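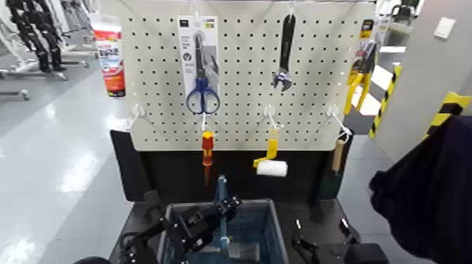
The Trulholm Tool Library lends hand tools to residents for small repairs, decorating and general upkeep at home. Its display boards are arranged so that members can see each item before asking for it at the desk. The white pegboard shown in this gallery carries tools from the general household group, hung on white wire hooks in an upper and a lower row. Scissors with blue handles hang near the top left in their cardboard packaging, and an adjustable wrench with a long black handle hangs near the top center. The lower row holds a screwdriver with a red and yellow handle and a small paint roller with a yellow handle. An open gray bin stands on the dark work surface below the board.

## About the collection

The library holds 494 catalogued items. The greater part are hand tools, and the remainder are measuring instruments, clamps, ladders and decorating equipment. The first tools were donated by the Rautiainen hardware store when it closed its Cirberg branch, and the collection has grown through purchases and gifts in the years that followed. Each item is entered in the register under a group, a shelf or board position, and a loan period.

The arrangement of the boards was drawn up by Kalevi Sjöberg, who oversees the collection. Positions are reviewed every May, when seasonal items are exchanged and worn tools are withdrawn. Members who used the boards before the last review should consult the printed plan at the desk, as several groups have moved.

## Notes on the household group

**Scissors and cutting tools.** General-purpose scissors are suitable for paper, card, string and light fabric. They should not be used on wire or sheet metal, for which snips are available on request. Items in retail packaging may be lent with the card in place. Members are asked to keep the card and return it with the tool.

**Wrenches.** Adjustable wrenches are lent singly or in pairs. The jaw should be closed fully onto the nut before force is applied, and the handle should be pulled toward the user wherever the work allows it. Pipe work requires a pipe wrench, held in the plumbing group.

**Screwdrivers.** The household group offers slotted and cross-head patterns in the common sizes. A screwdriver is not to be used as a chisel, a lever or a paint can opener. Tools returned with bent shafts or damaged tips are charged at replacement cost.

**Paint rollers.** Small rollers are intended for radiators, door panels, window surrounds and other narrow areas. Frames are lent, and covers are sold at the desk. A cover that has been used with oil-based paint should be disposed of at home and must not be returned on the frame.

**Brushes and scrapers.** Wooden handles must not be left standing in water or solvent. Blades should be wiped clean and wrapped in paper for the journey back.

## Borrowing and return

Membership is open to any resident of Trulholm or Cirberg aged 18 or over. Up to four items may be borrowed at one time, for a period of two weeks. One renewal is allowed if no other member has reserved the item. Members planning larger jobs may apply for an extended loan at the desk.

Loans are issued on Wednesday from 4 p.m. to 7 p.m. Tools may be returned during the same hours, or left in the Jumlow locker beside the entrance using the code printed on the loan slip. The locker accepts items up to 100 centimeters in length. Longer items must be handed in at the desk.

All tools should be returned clean and dry. Any fault, including a loose handle, a stiff jaw or a chipped blade, should be reported on the back of the slip so that the item can be inspected before its next loan. There is no charge for faults arising from ordinary wear.

## Use of the display boards

Members are asked not to remove tools from the hooks themselves. Staff will take down the item, record its number and check its condition with the borrower. Bags and coats should be kept off the work surface.

Groups wishing to visit the collection may do so by arrangement. A printed catalog of 200 pages is available for reference at the desk and may not be taken out of the building. Inquiries about individual items should quote the register number. Questions about donations should be addressed to Kalevi Sjöberg, Trulholm Tool Library, Box 955.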